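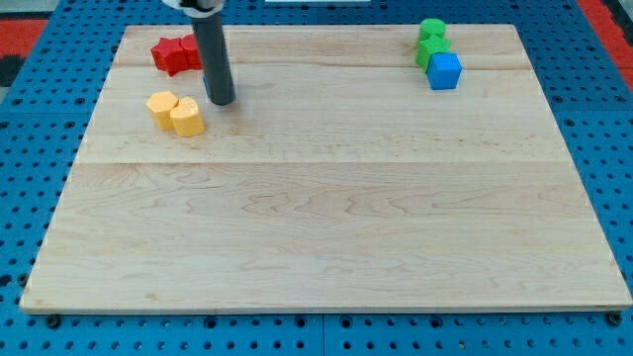 *Light wood with wavy grain, on a blue pegboard.*

2023-11-07

Since the summer I keep a rule for myself: before I write anything in the morning, I must be bored for ten minutes. I sit on the chair near the window with no phone and no book, and I wait. My sister laughed when I told her, and then she asked if it is meditation. It is not, I think. In meditation you should bring the mind back when it goes away, and I want mine to go as far as it likes.

I got the idea when I was working on the third part of "Nendine", the long story I have carried with me for too many years. I had a woman standing at a ferry landing and I could not make her get on the boat. Every day I opened the file and read the same page, changed a comma and closed it. One morning the internet at home was broken until lunch. I was annoyed, I washed the cups, I looked at the wall. Somewhere between the cups and the wall I understood that she was waiting for the boat to leave without her. I wrote 1000 words before the connection came back, and I kept most of them.

So I tried to make the same thing happen on purpose, which is harder. The first week was terrible. After two minutes I remembered every bill and every message I did not answer. I wrote these things on a piece of paper, so they would leave me alone, and by the second week the paper was shorter. Now I usually get five quiet minutes out of the ten, and on a bad day I get none.

Some small things I have learned about it:

- Morning is better than evening. In the evening I just fall asleep.
- Music spoils it for me, even music without words.
- If an idea comes, I stay in the chair until the time is over. This was the most difficult habit to learn, but the ideas which can't wait a few minutes were mostly weak ones anyway.
- Coffee is allowed. I tried without it and I was only bored and angry.

I count my words in a little notebook, a habit from my student years. In the last month before the rule I had 2194 words of the story, and that included many I later removed. I will not compare it too seriously, because the autumn is always a better season for me and I had fewer visitors at home. But I do open the file with less fear.

There is still the problem of Isitz, the town in the second part. I described it three times and each time it came out as a different town, once even with a river. I have decided to let it be until January and go on with the ferry chapters. If you also write long things, I would like to know how you keep your places the same from one chapter to the next. Do you draw maps? I can't draw at all, but I am ready to try.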